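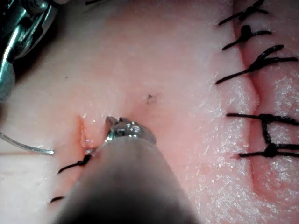

Short cut on the left, arm two's grasper against the tissue just beside it.

Arm two keeps sinking into the pad during the needle pass, then faults with 607

Search the help boards Search Advanced Clear

Josefina Rivadeneira
8 Sep 2025

Hi all, first time posting a fault here, so sorry if I leave out something obvious and just yell at me if I do. I run the two-arm suturing bench at Vedley. We do practice tissue only, no patients anywhere near it. The arms are on the Okgate controller and the pads are the wet Zirwood ones. I program the stitches, I wipe up the mess, and lately I spend my evenings reading logs.

What's happening is that arm one comes in with the curved needle and arm two is supposed to sit beside the cut and hold the edge steady. Just hold it! It isn't meant to do any work. The move I taught stops with the jaws barely touching. But once arm one starts lining up the needle, arm two starts creeping down. It's slow enough that the first few times I thought I was imagining it. The tissue starts dimpling under the jaws, arm two goes further, and then I get fault 607 (load limit, tool side) and both arms freeze. By then I usually have a needle either over the pad or halfway through it, and I have to get it out by hand.

The long seam on the right side of the pad went OK at first. Then I started getting the fault there too, which is why there's a stretch in the middle with no stitches in it. I skipped that part and went on farther down because I wanted to see whether the position on the pad mattered. It doesn't seem to. I moved over to the short cut on the left and the sinking was as bad as ever, maybe worse.

Things I've tried so far:

Re-taught the hold position. Better for one stitch, then right back to it.

Swapped the pad for a fresh one out of the same box.

Slowed arm one way down. That made it worse, which I did not expect at all.

Swapped the grasper for our spare. No change.

Restarted the controller, more than once, because of course I did.

The position readout for arm two says it isn't moving. The number on the screen stays put while I'm looking at the jaws going down! So either the readout is lying or I need glasses. I also saved 3000 lines of log from the last run, and arm two's commanded position and reported position agree all the way to the fault.

My real worry is the stop. When 607 trips, everything locks with the jaws still pressing. It doesn't back off, it just stays there leaning on the tissue. I had my fingers in there with tweezers last week trying to free a needle and it dawned on me that I have no idea what arm two would do if somebody cleared the fault at the console. I haven't touched it since without hitting the red button first, but is that enough? Does the red button take the brakes off, or put them on?

I have a group coming in from Ní Mhurchú in November to see this thing run and I'd really like it to not eat the pad in front of them. Any ideas welcome, including the dumb ones.

Damian Kozłowski

Sounds like the pad. Those wet pads slide all over the place, we pinned ours down at the corners and had way less trouble with stitches after that. Also check that your cable isn't pulling on anything. And lower the load limit if it's pressing too hard, then it'll stop sooner.

Good luck with it.

Marleny Cuervo

Oh, I know this one, or at least I know its cousin! I lost most of a month to it on our bench, so let me try and save you some of yours.

Safety first though, before you go chasing anything. Please don't put your fingers in there with the fault active, tweezers or no tweezers. A 607 is a hold, and a hold is powered. The motors are on and the controller still wants to be where it thinks it should be. If somebody clears it from the console, it can go right back to the last move, and the last move on yours has a needle in it. The red button on our setup cuts the motors and drops the brakes in, but I wouldn't trust my setup to tell you about yours. Look in the binder for your stop circuit, and then test it with no tool on the arm and nothing underneath: press the button, wait, and see whether the arm sags. Ours sagged a hair before the brake bit, which is plenty if your thumb is under it. We also lock the console out now before anyone reaches in. One person has the key in a pocket and that same person does the reaching.

OK, the sinking. The thing that jumped out at me is that your commanded and reported positions agree while your eyes say otherwise. I had exactly that. Position on these arms is read back at the motor end, so anything that slips or stretches between the motor and the jaws doesn't show up. The arm can swear up and down that it's sitting still and the tip is off on its own little trip. Since you already swapped the grasper, I'd look upstream of it. For us it was the coupling where the instrument shaft goes into the drive. The clamp screw had backed out a little. With no load everything looked perfect, and as soon as there was some push on it, the shaft crept.

Slowing arm one making things worse fits, too. You gave arm two more time to creep before the stitch was over, so it got farther down.

Easy check, and you can do it with the motors off and the brakes set. Put a paint-pen mark across the coupling, half on the shaft and half on the housing. Do one run over a scrap pad with no needle loaded, stop everything properly, and look at the mark. If the two halves don't line up anymore, you've found it. If they still line up, then I'm wrong about the coupling and you get to be annoyed with me.

I'd leave the load limit where it is while you're testing, by the way. Turning it down might spare the pad but you'd get the fault sooner and still not know why. I don't think pinning the pad hurts, I just can't see how a sliding pad makes the jaws go down.

One more small thing, I noticed the black thread running between the knots on the two lower stitches of the long seam. Is that meant to be there? If your program is supposed to cut between those, I'd look at the trim step as well once you've got arm two behaving.

Josefina Rivadeneira

Marleny, thank you!! I did the paint mark thing this afternoon. First run, nothing, the mark was lined up and I got all ready to be annoyed with you. Then I did another one with a longer hold and the halves had clearly come apart. The screw wasn't even hard to turn. I'm kind of embarrassed by how easy it was to turn.

It's tightened now to what the binder says. I did a long hold on scrap afterward and it stayed put as far as I can see by eye, no 607. I haven't put a needle back in yet, I want to do more dry ones first.

And yes, the thread between those two is my fault, I had the trim step switched off on the lower ones while I was fooling with the program. Forgot to turn it back on.

On the red button, ours sags too. Not a lot, but I saw it. I've asked for a key switch on the console.

Damian, pad's pinned now as well, figured it couldn't hurt.

Vilém Baláž

Glad you found the screw. I'd still do a bit more before calling it fixed, because a clamp screw that backs out once will usually back out again. Something is working it loose.

On our arms it was vibration in the hold. We had the hold gain set too high and the joint was buzzing the whole time it was pressing against something. You couldn't see it but you could feel it if you laid a hand on the base (the base, please, not the arm). Our controller loop runs at 1000 Hz and the regular log only writes a small part of that, so the buzz never showed up in it. You can stare at your saved log until Christmas and it will look flat. See if Okgate lets you turn on the fast trace for one joint only. If you try it for all of them the file gets silly.

Look at motor current in the trace and ignore position. If the current is jittering while the arm is supposedly at rest, bring the hold gain down a step and try again over scrap. Do it in small steps. We got greedy and went too low, and then the arm was so soft that the tissue pushed it around instead, and we were back to bad stitches for a whole new reason.

Two other things from me.

Have your integrator look at what 607 does. Freezing with the load still on is the default on ours too, and I never liked it. We had ours changed so that the holding arm opens nothing, lifts nothing, and only relaxes along the pressing direction. We didn't want it to retract, because with a needle through the tissue and the other arm hanging on to the thread, a retract can tear the whole lot out. That's a change to a safety behavior, so don't just edit it yourself on a Friday. Get it reviewed and then test it with no tool.

And add a second opinion on where the tip is. Your readout can't see past the coupling, so give yourself something that can. We have the arm go touch a fixed post every eight stitches and compare. If the touch comes early or late, it parks and asks for a person. It's slow and a bit boring to watch, but it would have caught your screw on day one.

Leave the paint mark on when you're finished, too. I look at ours every morning with my coffee still in the other room.

Josefina Rivadeneira

Vilém, found the fast trace, it's buried under the service menu. There is definitely jitter on the wrist joint. I took the gain down one step and it's quieter, going to try another step tomorrow and then a needle if it behaves. The post idea is going in before November for sure. I'll come back and post the trace when I've worked out how to shrink it.

Contact the moderators | Copyright stays with each poster | Back to top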